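# Moisture Uptake in Hard and Chewy Milk Candy Under Three Storage Conditions

## 1. Background

Sugar confectionery with low water content takes up moisture from the surrounding air until it reaches equilibrium. In candies with a high share of amorphous sugar the surface becomes sticky first, and crystallization (graining) follows as the absorbed water lets the sucrose molecules rearrange. Chewy products behave differently. They start with more water and may lose it in dry air, which makes them hard.

The question came from Mutiso, a small importer that distributes two lines of milk candy, Cokum (hard) and Pusport (chewy), to neighborhood stores. Returned stock is often described as "sticky" or "old" without further detail. The report covers one term of measurements and compares weight change and texture for both products, wrapped and unwrapped.

## 2. Materials and Methods

### 2.1 Samples

All samples came from a single delivery. Pieces with damaged inner wrappers were discarded before weighing. The remaining pieces were held in a sealed jar over dry silica gel overnight so that handling in the lab did not affect the starting weight. The chewy pieces were given only two hours in the jar, as longer drying changed their texture before the test began.

### 2.2 Storage chambers

Three closed chambers were prepared with saturated salt solutions:

| Chamber | Salt | Nominal RH at 25 °C |
|---|---|---|
| A | Magnesium chloride | 33% |
| B | Magnesium nitrate | 53% |
| C | Sodium chloride | 75% |

Each chamber was a lidded glass tank with a raised plastic grid above the salt slurry. Excess solid salt was kept visible at the bottom at all times. Temperature was logged by an Ikex sensor placed on the grid, reading every hour. The sensors produced 1216 usable readings in total. Readings taken within 60 minutes of opening a lid were removed before averaging.

### 2.3 Weighing

Pieces were weighed on an analytical balance in open aluminum dishes. The unwrapped group was weighed daily for the first week and then twice a week until day 56. The wrapped group was weighed only twice a week, with the wrapper on, and the wrapper weight was subtracted at the end.

Moisture uptake was calculated as the change in weight divided by the starting weight, times 100. The oven drying method was tried for the initial water content but gave poor repeatability with the chewy product -- the surface formed a skin and trapped water inside. Results from that method are not used.

### 2.4 Texture

Stickiness was scored by hand on a scale of 0 to 4, where 0 is dry to the touch and 4 leaves residue on a gloved finger. Graining was checked by breaking a piece and looking at the fracture surface under a low-power microscope. 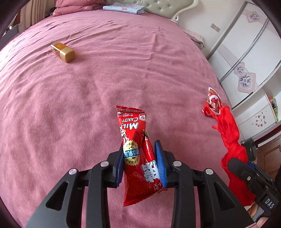 Kheri Nyaga asked at the midterm review whether a hand score could be trusted when the same person gave it every time, and suggested that a second scorer repeat at least the chamber C pieces without knowing which group they came from. This was done from day 28 onward. The two scorers agreed within one point on all pieces, with the largest disagreement on chewy pieces scored 2 or 3. The earlier scores were kept but are treated as less certain.

## 3. Results

### 3.1 Unwrapped pieces

In chamber A the hard candy showed almost no change. The chewy candy lost weight steadily and was noticeably firmer by the second week. No stickiness was recorded for either product.

In chamber B the hard candy gained weight slowly and reached a score of 1 by the end of the test. The chewy candy stayed close to its starting weight, so its own equilibrium humidity is probably near this level.

In chamber C both products gained weight. The hard candy reached a score of 4 in the first week, then formed an opaque outer layer. Under the microscope this layer was crystalline, while the center was still glassy. After the layer formed, the weight dropped slightly. This agrees with the usual account of graining, in which crystals hold less water than the amorphous phase and release the difference.

### 3.2 Wrapped pieces

The wrapped groups followed the same order but much more slowly. In chamber C the hard candy had not formed a visible crystalline layer by day 56, although stickiness under the folded ends of the wrapper reached 2. Twist ends appeared to be the main path for water vapor. Pieces with loosely twisted ends gained more than pieces with tight ends, but tightness was judged by eye and was not controlled.

## 4. Error Sources

- The lids had to be opened for each weighing. Recovery of humidity was not measured directly.
- Room temperature fell in November when the heating schedule changed, and the chambers were 2 °C cooler for several days.
- Subtracting a single wrapper weight ignores any water held by the wrapper itself.
- Only one delivery was tested, so variation between batches is unknown.

## 5. Recommendations

For the hard product, store rooms should be kept well under 75% RH, and opened multipacks should be moved to closed containers. For the chewy product very dry storage should also be avoided. Returned stock should be recorded as sticky, grained or hardened -- the present single category hides three different problems.

A follow-up test should use heat-sealed and twist-wrapped pieces from the same batch, with a data logger for humidity as well as temperature in each chamber.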